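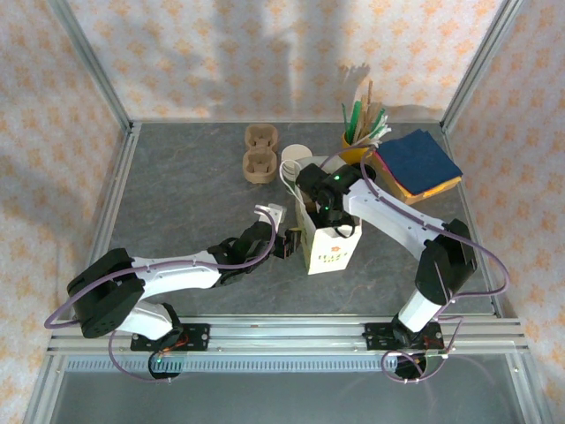
Rhea Policarpio prit son poste chez Likusia en avril, avec une clé Allen et 47 pages de notes laissées par Amrani. La cellule perdait le zéro du coude droit. Elle recala l'axe, resserra 2 vis et relança le cycle d'emballage.

– Trente passages, dit Masden. Après, on signe.

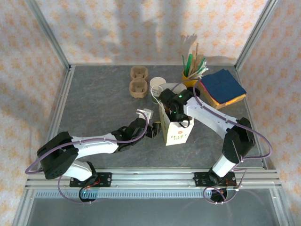
Le compteur affichait 2 930 cycles depuis la dernière révision. Rhea le nota au crayon et vérifia le jeu du poignet dans le carnet d'Amrani. Le bras droit avait la pince au-dessus du sac en papier blanc, le voyant vert allumé. Elle écouta le réducteur. Il faisait un bruit sec à chaque retour – le même que la veille.

Masden s'assit sur une caisse et attendit avec elle. 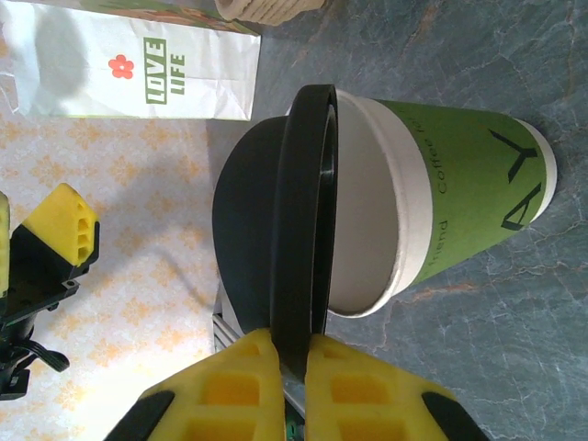
Quand faut-il regraisser le coude ?

Dès que le bruit revient après un recalage, moteur coupé et bras soutenu.

Rhea relut la ligne, coupa l'alimentation et alla chercher la graisse. Masden tenait déjà le bras.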